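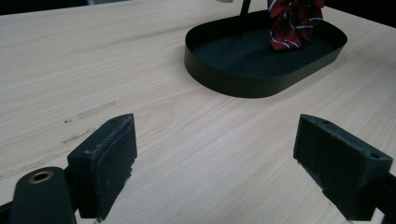

Skorkenau Robotics Club forum > Build & Train > Tidy-up task: tie keeps slipping

Page 1 of 1

lenik_pads
Posted 16:10
Right. Third evening on the tie and I'm no further on. Task is tie out of the tray, onto the table, flat-ish. We've got 344 demos of it now, all done by hand with the gripper, and the policy still goes in too high, grabs one fold and lifts nothing. Or it goes in low and shoves the tray.

Socks were fine. Flannel was fine. Is it the pads or is it us?

mehrangiz_s
Posted 16:22
Which pads? The felty ones or the rubber?

lenik_pads
Posted 16:25
Felty. Rubber set is on the other gripper and Jui-lin has that one till August.

mehrangiz_s
Posted 16:31
Then it's the pads. Silk or whatever that tie is on felt, no chance. They pick up lint like mad as well. When did anyone last clean them? Tape, press, peel, do it before every batch. It's in the sheet Avram put up by the sink.

oddsocks
Posted 16:40
Polyester. It's my old school tie, I know what it's made of

mehrangiz_s
Posted 16:41
Even worse

tai_jl
Posted 17:02
Don't agree it's the pads. I did the same tie by hand with the felt ones last term and picked it up nearly every go. If a person can do it with the same fingers the fingers are ok. Look at your demos. I went through a batch of yours last night and in loads of them you close before you've got any depth. You get away with it because you can feel it slip and you squeeze again. The model doesn't feel anything, it just copies the first close.

lenik_pads
Posted 17:09
ok but I re-grasp in most of them, so it should learn the re-grasp too?

tai_jl
Posted 17:15
It might if the re-grasp looked the same each time. Yours don't. Sometimes you back off, sometimes you twist, sometimes you wiggle about. Pick one.

berix_bench
Posted 17:20
Sorry to butt in. Can we talk about the stand. Every time I run it the fingers go for the cloth and then clip the rod on the way out. Why are we using the tray with the rod in at all. Take the rod out, put the tie in the middle, get it working, THEN make it hard.

mehrangiz_s
Posted 17:26
Because the task for the open evening is the tray with the rod in. It's written down. If we train on an easy one we'll be retraining the week before like last year and I'm not doing that again.

berix_bench
Posted 17:29
Last year we retrained because the table got swapped, nothing to do with starting easy

mehrangiz_s
Posted 17:30
It was both

avram_w
Posted 17:48
Bit of both sides from me. Keep the rod in, but start the tie in more places. I looked at the start positions and it's nearly always bunched up at the back of the tray. So it's learnt "go to the back" and not "go to the tie". Try it at the front, try it hanging over the rim, try it half unrolled.

Also start the gripper from different places, open, a good way off from the tray. Not hovering right on top of it. Lenik you start very close.

lenik_pads
Posted 17:55
I start close as my arm gets tired!! It's a heavy old thing to hold

avram_w
Posted 17:57
Then swap with someone every 7 goes. That's what the rota's for.

oddsocks
Posted 18:03
can I have my tie back after

tai_jl
Posted 18:06
No

tai_jl
Posted 18:11
Proper answer to Lenik then. What I'd do:
- bin the short-depth ones, there's 886 clips in the folder counting socks and flannel so you won't miss them
- clean the pads (fine, Mehrangiz)
- go in along the fold, not across it
- close slowly, hold, lift straight up, then move off away from the rod
- 2 people recording, same method, agree it first

berix_bench
Posted 18:15
"lift straight up" only works if the lift clears the rim. Ours doesn't when the tie's hanging low. Seen it drag the whole tray along.

tai_jl
Posted 18:19
Lift higher?

berix_bench
Posted 18:20
Ran out of reach on the arm. I've said this before. Either the base goes up on a block or the tray comes nearer.

mehrangiz_s
Posted 18:24
Tray nearer. If the base moves we have to do the calibration again and I've only just done it.

lenik_pads
Posted 20:47
Update. Taped the pads, disgusting. Moved the tray in a bit. Did a new batch with oddsocks, both going along the fold. Not trained on it yet, will leave it runnning overnight and look before registration.

Still think the rubber ones would be better.

mehrangiz_s
Posted 20:52
So do I

tai_jl
Posted 21:05
You can have them in August. Put the batch in its own folder this time please, not in with the flannel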